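Can a Machine Tidy a Desk Yet? Notes on Household and Shop-Floor Chores

Published 2025-05-30

Readers of this blog will know that my professional interest is in facilities management, and that I have spent a good part of the past year following claims about automated housework. The claims have grown larger. Vendors now speak of machines that will clear the dinner table, fold the towels and restock the tool crib before the morning shift. I have been asked by several correspondents for a plain statement of where matters stand, and the present entry is my attempt to give one.

I should state my position at the outset. Machines perform a limited number of chores well, under conditions that someone has prepared for them. The home and the small workshop rarely offer such conditions.

The Chore Under Consideration

I have chosen the clearing of a desk as my measure, and in particular the collecting of loose pens into a holder. The task is modest. A child of four can do it, and most adults do it while talking on the telephone. For a robot arm it involves finding a thin object on a flat surface, closing two fingers on it at a suitable angle, lifting it, turning it upright and releasing it above a small opening that may already be partly occupied.

Each of those steps can fail separately. A pen rolls. A metal clip changes the grip depending on which side is up. A retractable pen has a different shape at each end, and a person who cares about such things will want the tip to point down. 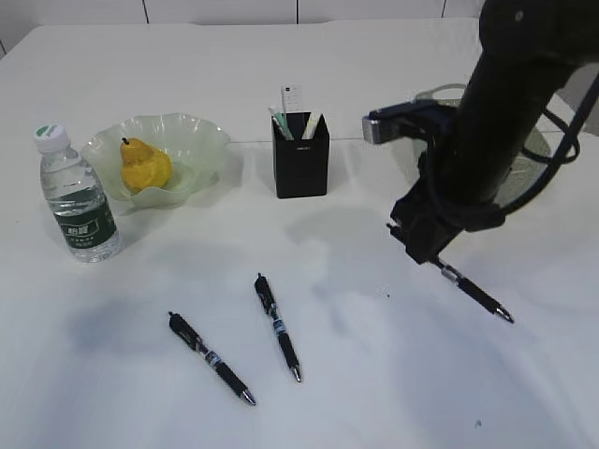
What the Shop Floor Has Already Solved

On the shop floor, the comparable work is known as bin loading or kitting. Jerome Layug, who supervised a packing line at Prulstead before his retirement, was kind enough to review my notes. His line handled 300 parts an hour with a single arm. He was careful to add that every part was the same, that each arrived in a molded tray, and that the arm had no decision to make beyond whether the tray was present.

When the line was changed to accept mixed parts in an open tote, the rate fell to 36 an hour, and an operator had to remain nearby. Mr. Layug regarded this as a respectable result. His managers did not, and the trays were brought back in January.

I find the episode instructive for those of us who think mainly about the home. A kitchen drawer is an open tote of mixed parts. So is a child's bedroom floor. The householder will not buy molded trays for the cutlery, and a machine that requires them has moved the chore to another part of the house.

What Remains Difficult in the Home

Clutter is the first difficulty. Objects in a home stand close to one another, and many of them are see-through or shiny. Clear plastic and colored glass are troublesome for cameras, which may judge the distance to whatever lies behind. An arm working near a water bottle or a glass bowl must keep its elbow and its cables out of the way as well as its fingers, and a pen lying against a flat transparent ruler presents two thin objects where the machine may register only one.
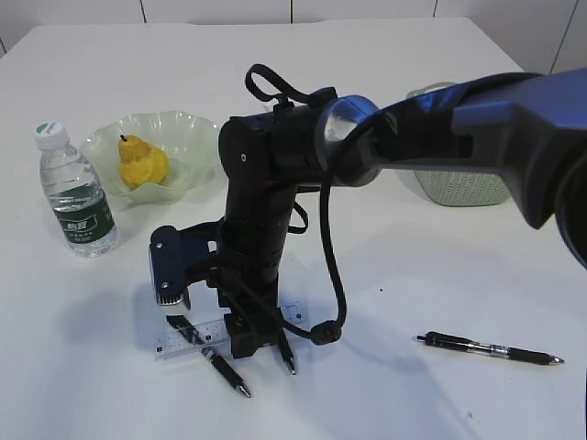
The second difficulty is judgment. Rozália Štefanec, with whom I have exchanged letters on this subject for two years, put it to me that tidying is mostly a matter of knowing what to leave alone. Fruit in a bowl is already where it belongs. A pen beside an open notebook may be in use. She keeps a pair of scissors on her windowsill that every visitor tries to put away, and she would not thank a machine for doing the same.

The third is cost. Pusonex quoted me a rental of $400 a month for a tabletop arm, with setup charged separately. I pay considerably less than that for a cleaner, who also does the stairs.

Present Recommendations

For small workshops with steady, repeated handling of one or two parts, I would encourage a trial. Ask the supplier to run it with your own parts in your own containers, under your own lighting, and ask to see the failures as well as the successes.

For private households, I would advise waiting. Floor vacuums and dishwashers remain sound purchases. A general-purpose arm does not yet offer the same value, although I expect to revise that opinion in due course.

Correspondence on the subject is welcome through the usual address. Donal Fitzgerald has written to ask about window cleaning, and I intend to take up his question in the next entry, together with the Ciscombe report on laundry handling, which reached me too late to be considered here.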